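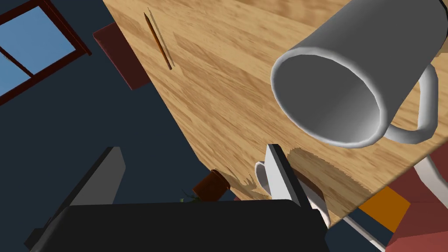

First full-size grid, filled by hand – come tell me what's wrong with it

ruxandra_m
Thursday, 7:42 pm

I did it! After a whole winter of minis and half-abandoned drafts I have a full fifteen-by-fifteen crossword with a word in every slot, and I'm so happy I could run laps around the house. No software, just graph paper and a dictionary with the spine falling off.

The theme is bread hidden inside longer phrases. RYE turns up in MERRY EVENING, NAAN is in there, and I'm very proud of PITA inside HOSPITAL VISIT. There are four theme entries and they all run across.

The part I'm less sure of: 52 black squares. I know that's a lot. Every time the upper right corner jammed I dropped in another block, and then of course its twin had to go in on the opposite side. Is this a real problem, or is it only a problem if I want to send it somewhere?

Ruxandra

peadar_crosses
Thursday, 8:05 pm

Congratulations! The first full one is the best feeling in this hobby and you only get it once, so enjoy it.

52 is high, yes. Most editors start frowning somewhere around forty. If it's for friends and family then who cares, but all those blocks usually mean lots of short words, and short words are where a solver starts to get bored. How many 3-letter entries have you got?

ruxandra_m
Thursday, 8:11 pm

I was hoping you wouldn't ask. 30.

peadar_crosses
Thursday, 8:14 pm

Okay! Well! We can work with that :)

I would leave the theme entries where they are and pull the corners apart. Erase everything in the upper right, take out two blocks (and their partners), and see what wants to go in. You'll swear at it for an evening and then suddenly a lovely seven-letter word will drop right down the side.

Ursu
Thursday, 9:30 pm

Nice theme, but I have to be the grump about MERRY EVENING. Is that a phrase? I've wished people a merry Christmas and a pleasant evening. I have never had a merry evening in the sense that I'd look it up. A hidden-word theme lives or dies on whether the long phrases are things people say.

HOSPITAL VISIT is great though. The PITA sits right in the middle of the word where you don't see it coming.

ruxandra_m
Thursday, 9:48 pm

Ouch, but you're right, and I think I knew it. I fell in love with it at midnight. RYE is harder than it looks, because the Y wants to end a word and then you need something starting with E. CARRY EVERYTHING? DRY ERASE!!! DRY ERASE BOARD!

Ursu
Thursday, 9:51 pm

DRY ERASE BOARD is perfect. Use it immediately.

witold.mak
Thursday, 10:20 pm

Joining in to say something unpopular: why are you doing this by hand? I used Flemex for my last few and the difference is huge. You put in your theme words, it shows you which corners can be filled at all, and you never again spend a week on a corner that was dead from the start. You still choose every word. You still write every clue. Ruxandra could have a grid with far fewer blocks by the weekend.

costel_buzatu
Thursday, 10:37 pm

I'm going to disagree with Witold in a friendly way. I tried Flemex and I tried Skasero, and both times my grids came out clean and a bit dead. They all had the same vowel-heavy words in the same places. When I fill by hand I end up with things I would never have picked off a list, like the time a stuck corner gave me OKEY DOKEY going down. I nearly fell off the chair.

Also I like erasing. I know how that sounds. There's a rhythm to it, and I get some of my best clue ideas while I'm rubbing out a word I don't want anymore.

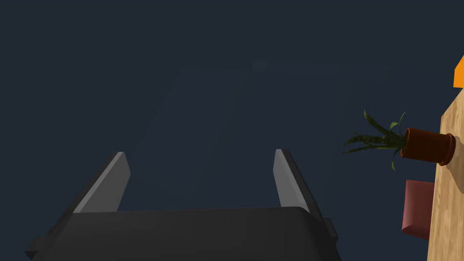

Gripper, fingers apart

My routine, for whoever wants it:

Theme entries first, in ink.
Blocks next, in soft pencil, and both halves of the grid at the same time.
Hardest corner before the easy ones, always.
If a corner beats me two nights running, I move a block and start it over.

witold.mak
Thursday, 10:52 pm

The same vowel-heavy words come from the word list, and the list is yours to edit! I spent most of January scoring mine. Everything I was sick of went to the bottom, and now it hardly ever comes up. I do agree about hardest corner first, with or without a computer.

costel_buzatu
Thursday, 10:58 pm

A month of scoring words sounds like a second job. But I'd happily solve one of yours and be proved wrong – send it over.

peadar_crosses
Friday, 7:15 am

You two have had this argument before and I enjoy it every time.

Ruxandra, one more thought over breakfast. Don't write the clues until the fill is settled. I once wrote a whole set of clues I adored, then tore up a corner and lost 8 of them. I'm still looking for somewhere to use the one for TROMBONE.

ruxandra_m
Friday, 12:30 pm

Update on my lunch break! DRY ERASE BOARD is in. It's a different length from MERRY EVENING, so I've had to shuffle the theme rows and find a new partner for it, and the whole middle has opened up in a way I didn't expect. Two pairs of blocks are gone already. The upper right is still horrible. I have a spot that wants to be either a river I've never heard of or the plural of a noise.

Witold, I'm going to finish this one by hand out of stubbornness and try Flemex on the next. Costel, what pencil do you use? Mine smears all over the side of my hand.

Ursu
Friday, 12:44 pm

Plural of a noise, every time. People can work out a noise.

costel_buzatu
Friday, 1:02 pm

Just an ordinary HB, and a scrap of paper under my hand. Post the new grid when the corner gives in, I want to solve it before Peadar does!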